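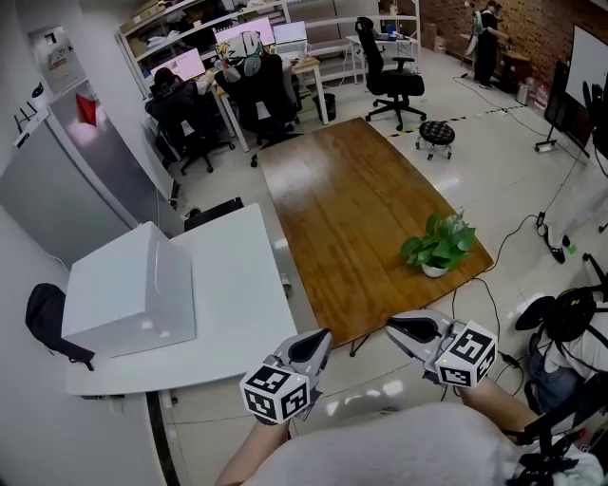 Hand-held grippers with their marker cubes at Horkier's workroom in Prollorcombe.

The green light was on

Monday, August 5, 2019
41 comments

Horkier has now published its account of what happened to Bence Katona's hand, and I would like to believe it more than I do.

The facts are not in dispute. Katona was working opposite a Stestier arm at the Veres packing hall, putting lids on trays of chilled meals. The arm was supposed to pick up a tray, turn it and set it down on his side of the bench. It set the tray down past the mark, kept hold of it, and pressed two of his fingers against the steel lip. He was off work for three weeks. The arm was back the following morning.

What interests me is the word Horkier has chosen for this, "misalignment", which appears on nearly every page and sounds like something you would have seen to at a tyre place.

For those who haven't followed it, the Stestier isn't programmed in the old way, with someone typing in where the arm should go. It learns from people. The people sit or stand at a table with a gripper in each hand and do the job over and over, and cameras follow the patterned cubes fixed to the grippers so that a computer can work out where the jaws were at every moment. Those recordings are then used to train the arm. I have no quarrel with the method. It is quick and fairly cheap, and I've watched it produce some very pretty handling of soft fruit.

But look at what it rests on. The computer does not see the jaws. It sees the cube, and it has been told how far the jaws are from the cube and in which direction. If the cube is moved on its mount, every position in the recording is wrong by the same amount, and nothing looks wrong at all. The person holding the gripper feels the tray in the right place because the tray is in the right place. The light on the side is green. The recording is smooth and complete and goes into the pile with the others.

According to Horkier, one cube came loose, was put back by hand and ended up 12 millimetres from where the software thought it was. By the time anyone looked, it had been used for 235 of the 300 recordings made for the Veres job. So the majority of what the arm knew about handing a tray to a man was out by more than the thickness of his finger.

The company calls this "a single point of human error". I have tried reading that sentence kindly and can't manage it. Somebody pushed a cube back on to a gripper, which is what I would have done, and what you would have done. Then there were all those recordings in which it could have been caught, and the training, and a trial run at Horkier, and a second trial run at Veres signed off by both firms. The report gives the refitting of the cube two full paragraphs and a diagram. The sign-off gets one line.

It is also silent on the question I'd have put first, namely why the arm went on pressing. An arm sharing a bench with people should give way when it meets something it didn't expect. The Stestier can do this. The threshold had been raised at Veres because the arm kept stopping on overfilled trays and holding up the line. You have to go to the appendix to find that, in a table, under "site settings". It doesn't say who asked for it or who agreed. I put both questions to Horkier in writing and was sent a link to the report.

A reader who works in the field wrote to me last month to say that I was making too much of this, that the recording stage is "just data" and that safety belongs to the machine on site. I understand the argument. It is tidy and it lets everyone on the recording side sleep. It would be more convincing if the machine on site had been left alone. As things stand we have one group saying that safety is looked after further down, and another group further down turning the safety setting up until the line ran at the speed in the contract. Each can point at the other, and the report lets them.

Horkier promises three things by October. The cubes will be fixed with a keyed mount that only fits one way round. Each session will begin with the jaws being touched to a known point on the table, and the recording will be refused if the numbers disagree. Staff will be "reminded of the importance of care".

The first two are good, and I say so gladly. They are also cheap and a bit obvious, and I'd like to know why it took an injury to get them. A touch check takes about 12 seconds. Anyone who has used a kitchen scale knows you zero it before you put the flour in. The third is the sort of thing companies write when they have run out of things to change but still have half a page.

There is no promise at all on the threshold. Veres says it is "reviewing site settings with its supplier". Horkier says settings are "a matter for the operator". I asked whether the figure at the packing hall had been put back to where it was delivered - a yes or a no would have done - and at the time of writing I have neither.

Katona is back on the lids, though on a different bench. He told me he has nothing against the arm. He would like someone to tell him what the number is set to before he is asked to stand across from it again, and he has been told that this is commercially sensitive.

Last updated 16:40

Share this article: 88 shares

We use cookies to improve your visit. By continuing to read you agree to our cookie policy. Accept | Manage settings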